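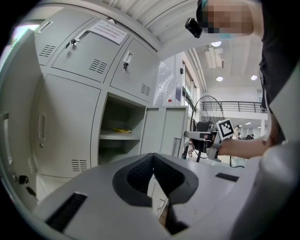
Hand-held gripper at the locker bank, with a second gripper in use at right.

Filed under: Support > Hand-held Grippers > Setup and Care

Lobo gripper pair, locker station: frequently asked questions

Applies to the Lobo hand-held pair as set up at the Mudlow site. Revised July 2024. For the bench station, see procedure 3063.

What should be checked before a session?
Check the finger pads, the marker faces, the indicator lights and the cable, in that order. Close each gripper fully by hand and let it open again. The travel should be smooth over its whole length. If one side lags, do not start. Tag the unit and take the spare.

How are the finger pads cleaned?
Wipe them with a lint-free cloth dampened with water. Do not use alcohol on the textured faces; it hardens the rubber. Dust collects in the mesh, and a soft brush will lift it. Pads are replaced after 700 logged sessions, or sooner if the mesh has started to separate at the edge.

Can one pad be replaced alone?
No. Pads are issued in matched pairs under Bandia part number 23. A new pad against a worn one closes off center, and the opening width will read wrong.

What counts as a damaged marker?
Any scratch, fold or stain that crosses a black-to-white edge. Marks on the outer border are acceptable if the border is still continuous. Do not touch up a marker with a pen. Peel it, clean the face and fit a new print. Matte stock only.

How should the lockers be set?
Keep the keys in the locks during a session. Open only the compartment listed on the task sheet and swing its door far enough that a gripper can reach the shelf without touching the latch. Louvered doors flex slightly when pulled by the edge, so use the handle where one is fitted.

Where should the operator stand?
On the slatted mat, facing the lockers. Hold both grippers low with the pads pointing forward and wait for the start tone. Keep the cable clear of the feet and on the outer side of the arm.

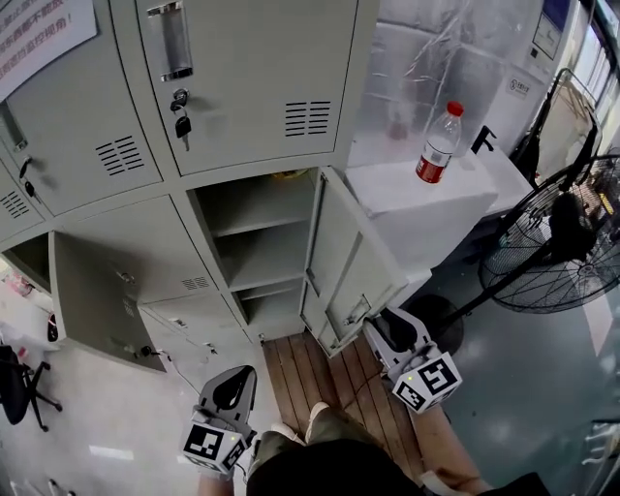
The indicator is not green. What now?
Wait 3 seconds, then reseat the cable at the gripper end. If there is no change, restart the recorder and reseat it once more. A light that flickers when the wrist turns means a worn connector. Send the unit to the Cisov repair bench with the cable still attached.

Does the pair need to be recalibrated after a pad change?
Yes. Run the open-close routine on both sides, including the one that was not serviced. The recorder rejects a calibration file that covers a single gripper.

How are the grippers stored?
Pads open, markers facing up, nothing stacked on the housing. Coil the cable loosely and do not wrap it around the grip. The next scheduled inspection of all units is in October.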